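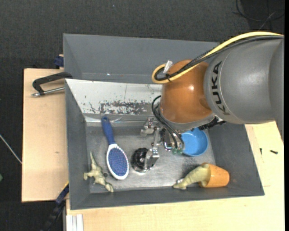 Subject: Re: [grasp-data] Collection settings for the second bin set
Date: February 26, 2018

Replying to the list, as two other sites have asked the same thing off-list.

> We are about to start our own collection run at Mostyn and would like to
> match your procedure as closely as we can. Three questions. How many
> attempts do you take before changing the objects? Do you tidy the bin
> between attempts? And do you keep attempts where the arm stopped on a
> force limit, or throw them away? Our first trial gave 240 attempts and
> most of the failures look the same to us, so we suspect we are doing
> something wrong.

**Changing objects.** We swap the whole set after 90 attempts. Longer runs on one set were tried in January and the later attempts added very little: held-out error on new objects stopped moving, while error on the current set kept falling. Sets are drawn by script from the Nostby object list, which has 365 entries at present. The draw is weighted so that each set has at least one item with a thin handle (hairbrush, spatula), one hollow item (bowl, cup), one soft or uneven item and one with a shiny surface. The shiny ones matter more than we first thought. The depth reading drops out on chrome and dark gloss, and the model has to learn to use the colour channels there.

**Tidying.** No. After each attempt the object is released over the bin from a random position and left as it lands. Items end up in the corners, on their sides, and now and then inside one another. A toy dinosaur in the mouth of a cup is a perfectly good example and should stay. If you separate such pairs by hand, the model will never see them in training and will do badly when they turn up. We step in only if an object has left the bin or is wedged under the wrist.

**Force stops.** Keep them, with `label = 0` and `stop_reason = force`. Do not merge them with ordinary misses. We train the success predictor on both, but the approach-height correction uses the force stops alone. In the Brandiseck release they were filtered out by mistake, so 1588 attempts are missing from it. A corrected index will go on the server; the raw files are complete and need not be fetched again.

As to your failures all looking alike: check how the candidate grasps are sampled before you look at anything else. If you take only the top-scoring candidate each time, an untrained scorer will send the gripper to much the same spot. Our schedule is:

- first pass: positions uniform over the bin floor, wrist angle uniform, no scoring at all
- second pass: 64 candidates, pick one at random from the best quarter
- third pass onwards: best candidate, with one attempt in ten drawn as in the first pass

Skipping the first pass is tempting when the success rate is low. Please don't. Ours was around 12 per cent at that stage and the data was still useful.

A few smaller points:

1. Clamp the bin to the table. A shift of a few millimetres part way through a run spoils the calibration for everything after it, and you won't see it in the success rate.
2. Record the commanded pose and the reached pose separately. They differ most near the walls.
3. Take the "before" picture with the arm fully clear of the bin. Pictures taken during the descent go in their own folder and are not used as input.
4. Don't repaint or replace a scuffed bin in the middle of a set. Wear is fine, a sudden change of background is not.

The Lonamberg group uses a deeper bin with straight walls, so their height limits can't be copied across. If yours has sloping walls, start from our file and lower the side margin in small steps.

The config is in the usual place under `collect/bin2`. The attempt counter in that version restarts at zero if the logger is restarted, so give every run a new directory.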